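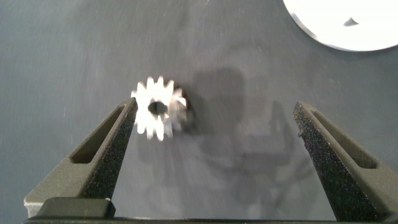 Centring error before grasp, wk 3 (Bastos). Reminder – the policy outputs a small lateral shift *before* it is allowed to close, and we score that shift seperately from the grasp. Easy case is part midway between the fingers. Harder is what you get with the gear here, nearly touching the left fingertip and well off the midpoint, with the arm's own shadow lying across the surface just to the right. Thresholding on brightness tends to pick up the shadow edge too, so don't.

**Method (Mestness variant)**

- wrist view only, no overhead
- predict offset *d*, in finger widths, sign = left/right
- move by *d*, look again, repeat till small
- close last

**Result**, Olga Barros's runs: trained on 700 demos, tested on 32 starts. One-shot shift worse than repeated shift, gap biggest when part starts near a finger. Blur hurts both – teeth smear, the bore is still usable as a centre cue.

Open: does it learn the gear or the shadow? Try moving the lamp.

For next time: read Veloso notes sec. 3, sketch the loss for *d* and say what happens to it if teh sign is wrong.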